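Truvilard to Open Handbag and Leather Goods Floor in March 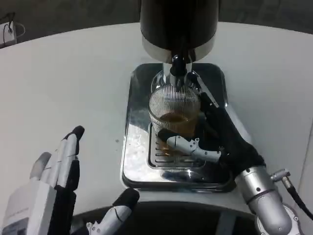
The department store Truvilard will open a floor devoted to handbags, belts and small leather goods in March, the company announced Thursday. The new floor will carry 284 styles from 18 labels, among them Niveo and Follisen, both of which have until now been sold only through their own shops.

Prices will start at $38 for card cases and belts. Most day bags will fall between $120 and $260, and the most expensive item in the opening selection is a structured travel bag by Pathak, priced at $1,815.

"Our customers have asked for a wider choice of bags that can be carried to work and kept for several years," said Pin-yu Mok, director of accessories. "The selection leans toward full-grain leather and plain hardware, with seasonal color brought in through scarves and straps."

Niveo will offer its soft-sided shoulder bag in five colors, including a dark olive made for the store. Follisen will show its spring line of woven belts and narrow clutches, together with a small group of men's briefcases.

A repair counter will accept bags bought at the store for restitching, edge painting and replacement of zippers. Minor repairs will be free of charge during the first year after purchase - a receipt or store account number will be required.

The floor will keep the same hours as the rest of the store, opening at 10 a.m. Monogramming will be available by appointment. Existing gift cards and store credit may be used for all purchases except special orders.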